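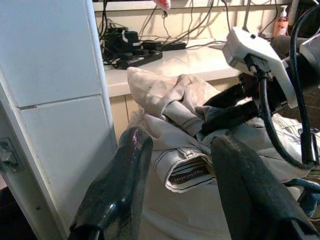
Buying soup and tinned fish by the case saves us a fair bit over winter, but only if the tins get eaten in the right order, and for years ours didn't. I'd put the new ones at the front, forget what was behind them, and find a lonely can of pea and ham two birthdays past its date. So what follows is the way I set up and fill a tin shelf now, start to finish. Set aside a Sunday morning and put on something you don't mind kneeling in — light grey pants with dark stitching like those, already in a crumple, would suit me perfectly, and a turned-up cuff is handy for keeping the hem off the floor!

You'll need a shelf, a marker, a damp cloth, some masking tape and a box for whatever has to go.

Step 1: Choose the spot. Somewhere dry, out of the sun and well away from the oven. Ours is a Galbraith shelf unit, 1880 mm tall and 788 mm wide, bought second-hand from a man in Kevcombe who was moving to the coast. If you're using the laundry, pick the wall furthest from the machine, as steam is very unkind to labels (and rust loves a rim).

Step 2: Empty everything out. Yes, everything. Check each tin as you go and put aside any that are bulging, leaking, badly rusted or dented along a seam. Those go in the bin unopened, however much you paid for them. Wipe the rest and dry them well.
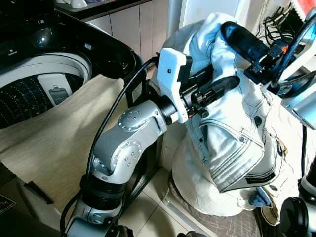 Lid up on the washer, with a beige towel over the front edge.

Step 3: Write the date on the lid. The printed ones are tiny and half of them are on the bottom. Month and year in thick marker is plenty. If your tins are the pull-top sort, write beside the ring so you can still read it.

Step 4: Sort by meal. I used to sort by brand, and it looked lovely and was useless at tea time. Now the chowders and thick soups live together, the Pollex tuna sits with the sweetcorn, and tomatoes get a whole row to themselves.

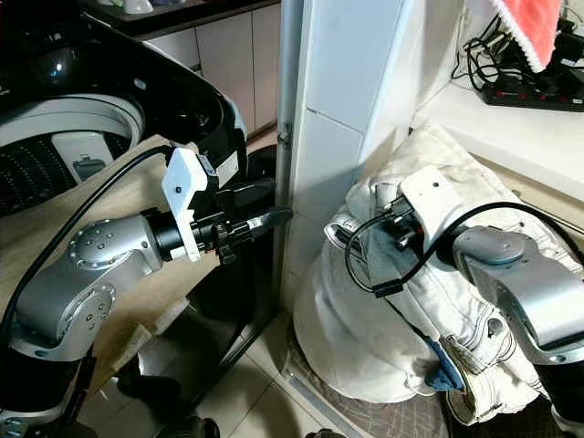

Pantry & Storage

Step 5: Load from the back. Oldest at the front, newest behind, every single time. When a fresh case arrives, slide the old tins forward first and fill the gap. I cut the front off a Celden case and use the tray as a drawer, so the whole row pulls out in one go — much easier on the wrists than reaching over the top. Heavy cases go on the bottom two shelves, please. A full case of soup landing on your foot is a memorable thing.

Step 6: Set a limit. We stop at 11 cases, soup and fish together, and there's a strip of masking tape on the upright to remind me when a sale comes along and I start getting ideas.

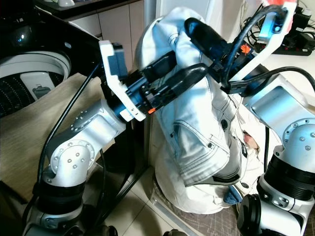 The limit matters more than you'd think, particularly with flavours you haven't tried. Buy one tin, have it for lunch, see whether the kids will touch it, and then order the case. I still have most of a case of curried parsnip that proves the point.

Step 7: Have a shelf night. Once a month, tea comes from the front row only. Crusty bread helps, and so does a bit of grated cheese and a good grind of pepper. In September I go through every date again before the weather warms up, and anything getting close moves to the kitchen bench, where we can't ignore it.

Reading time: 4 minutes

Related
How to thicken a thin soup without lumps
Tinned salmon patties for a weeknight
What to do with half a tin of tomatoes
Freezing leftover chowder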